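Sheet metal planters and liners - flaking paint, do I strip it or line it?
Forum: Container Growing > Containers and Materials

tallgrass_ed
I picked up a set of gray metal bins when a parts warehouse in Cosley closed. I want to use them for salad greens and a few peppers on the back patio. Most are bare metal and in decent shape, but the older ones were painted inside at some point and the paint is coming off in patches near the bottom. I don't know what kind of paint it is or how old it is. My plan was to wire brush the loose stuff, drill drain holes and fill them with potting mix. Any reason not to?

mudroom
Yes. You don't know what the paint is. Old shop paint can have lead in it, and dry brushing it puts the dust in the air and on your patio. Get it tested first. Until then leave it alone.

Prork_Patch
I have grown in metal for years here in Prorkstead and I never tested anything. I use a plastic liner with holes in it and the soil doesn't touch the sides. Works fine. I think people worry too much about this one.

mudroom
A liner keeps the soil off the paint. It doesn't help with the flakes that come off when he drills through the floor. And liners tear, usually right at the drain holes.

kettle_and_hoe
Lead is one question and heat is the other. Sheet metal in full sun cooks the outer couple of inches of soil. I lost a whole planting of lettuce in August that way. The peppers did better but needed water twice a day. If your patio faces south I would put the greens somewhere else, paint or no paint.

tallgrass_ed
It faces west, with shade from the house until noon. The bins are 40 quarts by my measuring, so not very deep. I can move them around if I have to.

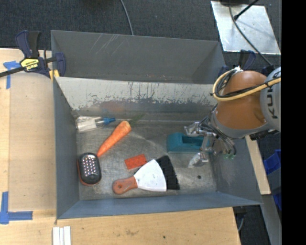
Last edited by tallgrass_ed on 7 February 2021

The bare metal is scuffed but it feels solid. On the painted ones it's the lower part of the wall that worries me, where it has gone down to ragged dark patches. I pushed on a few of those spots with a screwdriver and didn't go through.

rivet_counter
Dark under flaking paint could be rust or could just be the old metal finish. If a screwdriver doesn't go through, you have several seasons left in it. Wet soil will eat the floor first, then the seams. Raise them off the ground on bricks so the bottom can dry out.

Prork_Patch
Agree on the bricks. Disagree on several seasons. My first one rusted out at the corners in two years, and that was with a liner. The ones I coated inside are still going.

rivet_counter
Galvanized or plain steel?

Prork_Patch
Plain. I should have said that.

bluebarrel
What did you coat them with? I used the Holmgren pond sealer on a stock tank and it stuck well, but the can says the surface has to be clean and sound. Over flaking paint it would just peel off along with the paint.

Prork_Patch
Same kind of thing, different brand. I sanded mine to bare metal first. They weren't painted though, so no dust problem.

mudroom
So we are back to testing the paint. Swab kits are cheap but they can miss things. A lab is better if there is one near you. If it comes back positive, use those bins for tools and grow in the bare ones.

kettle_and_hoe
Or plant flowers in them. Marigolds don't care and you aren't eating them.

mudroom
The flakes still end up on the patio. I wouldn't do it if there are kids around.

tallgrass_ed
No kids here, but the neighbor's come over. I will send a chip off to a lab and leave the painted bins in the garage. For the bare ones, how many drain holes and what size?

rivet_counter
Half inch holes, one every six inches or so, and go in from the inside so the burr is on the bottom. File the edges. Put window screen over the holes. Skip the gravel layer, it only takes up room you don't have in a shallow bin.

bluebarrel
I still put gravel in mine.

rivet_counter
Lots of people do. It keeps the wet zone higher up in the pot, right where the roots are.

bluebarrel
My tomatoes were over my head last year, so I'm going to keep doing it.

kettle_and_hoe
On the heat - line the sunny side with a piece of foam board, or group the bins so they shade each other. Nostesari Garden Supply sells a reflective wrap, but cardboard painted white did nearly as much for me and cost nothing. You replace it when it gets soggy.

tallgrass_ed
Foam board I have. Thanks all. I will post the lab result when I get it.

Page 1 of 1 - 805 views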